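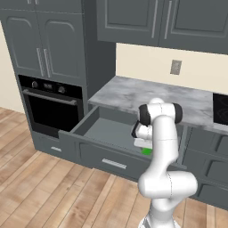 Figure 3. Kitchen drawer at full extension under a grey-and-white marble worktop, with a single small green item inside.

4.2 Does an emptier drawer save time?

The claim that people find things faster in a sparsely filled kitchen is repeated so often in the household advice literature that it is rarely given a source. Where a source is given, it tends to be the Hultham survey, in which respondents were asked to guess how much time they lost each day looking for utensils, and then asked again after they had cleared their drawers. We have doubts about both halves of that design. A person who has spent a weekend throwing out potato mashers has good reason to believe the weekend was well spent, and will say so on a form.

Our own diary study does not settle the matter, and we would be wary of anyone who used it that way. It covered 46 households in Nistgate over eight weeks. Each household kept a written record of searches that failed at the first place tried. Half were asked to clear one drawer of their choosing to the state shown in Figure 3 or close to it, and to refill it only with things they had used since the start of the study. The rest were left alone. Allocation was by street, which we now regret: neighbours talk, and at least one household in the comparison group cleared its drawers in sympathy.

Failed searches fell in both groups. The fall was larger where a drawer had been cleared, but most of the difference came in the first fortnight, when the diaries were also at their most detailed. By the last fortnight many entries had shrunk to a word or two, and several households had stopped writing down anything that took less than a minute to find. A drop in recorded searches is what we would expect from tired diarists whether or not their kitchens had improved.

There is also the question of where the contents went. Siqueira, who coded the diaries, noticed that items taken out of the cleared drawer kept turning up in later entries as things being hunted for elsewhere -- in the garage, in a box on the landing, in one case in the boot of a car. The drawer was easier to search. The house may not have been. Earlier studies measured only the drawer or cupboard that had been tidied, and so could not have seen this.

Virk has argued that the label on a storage place matters more than how full it is, and points to households that found everything quickly in drawers so packed they would hardly shut. We find this plausible but have little to add. Of the 120 entries in which the writer gave a reason for the failed search, a good share blamed another member of the household for putting the thing back in the wrong place. How far these accusations were fair we cannot say, as only one adult per household kept the diary.

Three households asked to withdraw their data in May 2020, and their entries are left out of the counts given above for stated reasons. Leaving them out makes little difference to the pattern. The two versions of the table are given in the appendix, together with the coding rules and the entries on which Siqueira and Aubert disagreed -- mostly over whether looking twice in the same drawer should be treated as one search or two.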